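4.2 Teaching the pick positions

Before you begin, the Flenlow arm must be fixed to the table and the wrist camera must show a live picture on the Presturex screen.

1. Put the display stand and the trays in their final places. If you move them later, you must teach again.
2. Open both fingers fully with the OPEN key.
3. Bring the gripper over the first product and stop 30 mm above it.
4. Press SAVE POINT and give the point a name, up to 13 letters.
5. Repeat for each product on the stand. Start with the lowest step and go up.

Note: Boxes and bars which lie at an angle need the wrist turned to the same angle before you save.
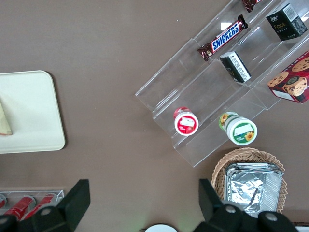

Natsumi Hosoda writes that on a clear stand she teaches the height by hand at every step, as the automatic height search sometimes takes the table for the shelf. We recommend the same — it adds nearly 2 minutes for each product.

CAUTION: Do not lift more than 400 g. Keep hands away from the fingers while the green lamp is on.

6. Run the whole list one time in SLOW mode. Keep one hand near the stop button.
7. If a finger touches the next product, go back to step 3 for this point only.

Saved points stay in memory after power off. To copy them to a second arm, see 4.5.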